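Houblonnage à cru

Le houblonnage à cru (en anglais dry hopping) désigne l'ajout de houblon à une bière pendant ou après la fermentation, hors ébullition.

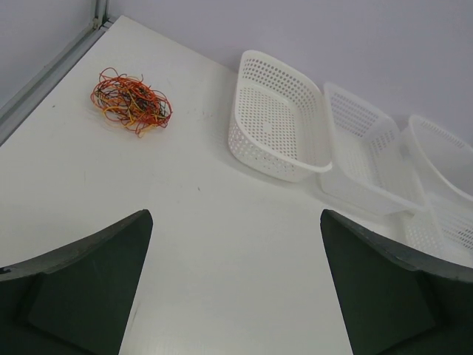 La technique vise l'extraction des huiles aromatiques du houblon, que l'ébullition chasse en grande partie avec la vapeur. Elle passe souvent pour ne rien ajouter à l'amertume, affirmation qu'il faut nuancer : les acides alpha ne s'isomérisent guère à froid, mais d'autres composés, notamment les humulinones, se dissolvent et se perçoivent en bouche. Les schémas publiés par les amateurs pour expliquer ces échanges n'éclairent pas toujours le lecteur. Les flèches y partent en tous sens et se recoupent, à la manière d'un paquet de fils fins rouges, orange et jaunes emmêlés sur une table blanche, et l'on peine à y suivre une molécule d'un bout à l'autre. Les mécanismes eux-mêmes restent discutés, en particulier le rôle de la levure dans la transformation des terpènes.

Origine

La pratique est attestée en Angleterre dès le XIXe siècle, dans les fûts de pale ale. Le récit selon lequel elle aurait été inventée pour les bières expédiées en Inde est répété partout et démontré nulle part — on houblonnait aussi des bières vendues à quelques rues de la brasserie. La brasserie Fahy, à Presitthorpe, revendique un usage continu depuis ses débuts. Son ancien maître brasseur, Finbarr Lenihan, n'a produit à l'appui que des factures de houblon, qui ne précisent pas à quel moment celui-ci était employé.

Dosage et durée

Les recettes courantes indiquent de 2 à 8 grammes par litre. Certaines brasseries annoncent bien davantage, sans que le gain aromatique suive : passé un certain seuil, le supplément apporte surtout des notes végétales et des pertes de bière absorbée par la matière. Quant à la durée, les fabricants de matériel recommandent volontiers une semaine ou plus. Lors d'un essai mené en juin par Sofia Vrettos pour le club Ulero, 32 dégustateurs ont comparé un contact de 84 heures à un contact deux fois plus court. La majorité n'a pas su distinguer les deux bières. L'essai n'a pas été reproduit, et le houblon venait d'un seul lot.

Risques

L'introduction d'oxygène est le défaut le plus fréquent ; la bière brunit et perd son arôme en quelques semaines. Le houblon apporte en outre des enzymes capables de relancer la fermentation, ce qui peut mettre les bouteilles en surpression. Heriberto Cervantes attribue à ce phénomène une bonne part des bouteilles dites « infectées » dans les concours, hypothèse plausible mais non chiffrée.

Usage commercial

La mention « houblonné à cru » ne garantit ni quantité ni variété. Indier, une pale ale qui la porte en gros caractères, ne publie aucun dosage. Les appellations « double » et « triple » houblonnage à cru n'ont pas davantage de définition commune et peuvent désigner un même poids de houblon versé en plusieurs fois.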